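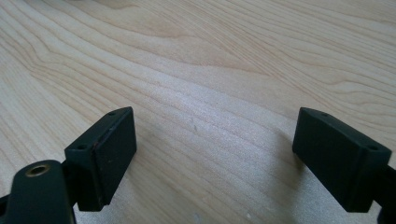
How often should a light wood tabletop in a shared workroom be wiped down? Once at the end of each day was enough for the tables in our study.

3.2 Surface care

Figure 2. Light-colored tabletop with wavy grain.

We logged 1,047 wipe-downs at the Torwood site, 62 of them in November. Staff used a damp cotton cloth, then a dry one, always along the grain. Glare from a smooth finish can hide smears – checks were therefore made from two sides of the table. Tables wiped more often showed no clear gain in the ratings.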